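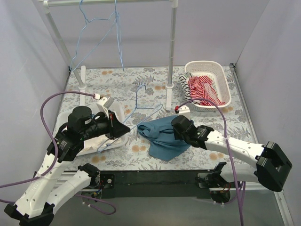
Vomano Mini Clothes Rack

We've been waiting ages to get this one on the page! The Vomano Mini is a small white clothes rack in thin metal tubing, the kind of thing you can pick up with one hand and move to wherever the clean washing has landed. Two uprights, one bar across the top, and a little white foot at the bottom of each side. It looks like a full-size rack that shrank in the wash, and it works the same way.

We first stocked it for people setting up kids' wardrobes, and then half of our customers started using it for other things – drying doll clothes, hanging baby singlets beside the change table, showing off knitted jumpers at the Saturday market. Anqi Ren in our shop keeps one on the counter and swaps the clothes on it whenever she gets bored, so if you drop in it will look different from last time.

What you get

The rack comes flat, with both uprights, the top bar, the feet and a little bag of end caps. Hangers are sold separately, as plenty of people already have a drawer full. The basket, cloth and clothes aren't included either, though we're always being asked about the baskets (more on those further down).

Putting it together

You won't need tools. Push the feet onto the uprights first, all the way, until you can't see the groove. Then fit the top bar and give each corner a firm press with your palm. It takes a few minutes, less if you don't stop to read the sheet. The sheet has the drawings in a funny order, so start at drawing two and go back to drawing one for the caps.

Stand it on something flat. A tablecloth is fine and saves the tabletop from scratches, but pull the cloth smooth under both feet or the rack will sit crooked. On thick carpet it does lean a bit.

Hangers

Thin wire hangers are our favourite for this rack. They take up next to no room on the bar, they slide along nicely, and a bit of colour looks great against the white – blue especially! The one trouble with wire is that the hooks love each other. Leave a bunch on the bar and they'll be knotted together by the end of the week. We take a single hanger off and lay it flat on the table, put the garment on it there, and then hang it back up. Much easier than trying to poke a wire shoulder through a sleeve in mid-air.

If you're hanging knits, go for the padded Jovia hangers. Wire leaves a little bump in the shoulder of anything soft. The Jovia ones are wider, so you won't fit as many, but a cardigan keeps its shape beautifully.

A good way to hang a small load

Pirmin Schwaiger wrote to us about how he does his twins' washing, and we've pinched his method because it's so good. Put the basket at one side of the rack, within reach. Pull out one piece and flatten it on the table before you go near a hanger. Do all the plain things first, then the stripes, so that the odd ones show up at the end. Stripes are handy, by the way, as you can see at once if a shirt has gone on crooked.

He also hangs tops from the outside in, leaving the middle of the bar for last. We tried it the other way and the rack got lopsided, so he's right.

Baskets

Any low rectangular basket will do. We like white plastic with a lattice side, as air gets through and you can see what's still in there. The Plalldale basket is the one we sell most of. It rinses clean under the tap and it's light enough for a child to carry, even with a few shirts in it. It does come in grey as well, but the grey has been out of stock since March.

Looking after it

Wipe the tubing with a damp cloth and dry it straight away. Please don't leave the rack outside overnight, as the coating is made for indoors. If a foot works loose, take it off, wrap a turn of tape around the end of the tube and push it back on. Spare feet are two to a packet.

Things people ask

Can it hold wet towels? Hand towels, yes, one or two. Bath towels, no, it'll tip.

Does it fold? It comes apart, but it doesn't fold. The Seol rack folds, and it's a lovely thing too, though it's heavier and the bar sits lower. If you need to put your rack away every night, have a look at that one.

Will adult clothes fit? A folded scarf or a singlet, sure. A dress shirt will drag on the table.

Can I have it in another colour? White only for now. We've asked about a dark green and would love to see it happen.

Ordering

The item number is 1426, price $34, or $52 with a Plalldale basket. Orders go out every Wednesday, and pickup from the shop is free. If a part is missing or bent, send us a quick note with the item number and we'll post a new one – no need to return the whole rack.

Spare feet and end caps are listed under Small Parts.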